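Hardware Test Bench Technician (part-time, Vasatville)
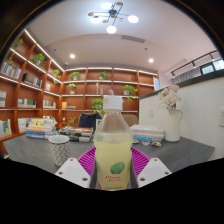
Ekley is a small website that reviews computer parts: graphics cards, power supplies, coolers, cases and the occasional keyboard that somebody talked us into. We have been at it long enough to own 705 spare case screws, none of which fit the case currently on the bench. We need a technician to run our tests while the writers write, because the writers have been doing both and it shows.

The job

You will build and rebuild test systems, swap cards in and out, run our benchmark suite and log the results in a spreadsheet that has outlived three operating systems. Each graphics card gets 5 full passes. If one pass disagrees with the others, you find out why before anyone draws a graph. You will also measure noise and temperature in the quiet room, so called because the fridge is in the other one.

We are midway through moving everything to Endau, our own test scheduler. It works well on the machines it likes. Some scripting (Python or PowerShell, we are not snobs) would let you have a word with the others.

What we would like from you

You have built several PCs and at least one of them was for someone who complained. You can tell a driver fault from a dying power supply, or know how to go about it. You write notes that another person can follow. You are happy to repeat a test when the first result was exactly what everybody wanted.

Formal qualifications are welcome but we won't ask to see them. Strong opinions about RGB lighting are tolerated until lunch.

Hours and pay

The post is for around 21 hours a week, spread however suits you, apart from launch weeks, when manufacturers decide on our behalf. Embargoes tend to lift at 2 in the afternoon and the cards tend to arrive the evening before. Extra hours are paid. Hourly rate depends on experience and we will tell you what it is in our first reply, before you have ironed anything.

You will be based at our workshop on the Sfeir industrial estate, up one flight of stairs. There is a goods lift, which we use for goods. Parking is free, and so is the coffee, though you may feel overcharged.

How to apply

Send us a CV and a few paragraphs about a hardware fault that took you far too long to find, including the wrong turns. Please leave out the covering letter about your lifelong passion for thermal paste. Applications close at the end of November, and shortlisted people will be asked in for a paid half-day on the bench.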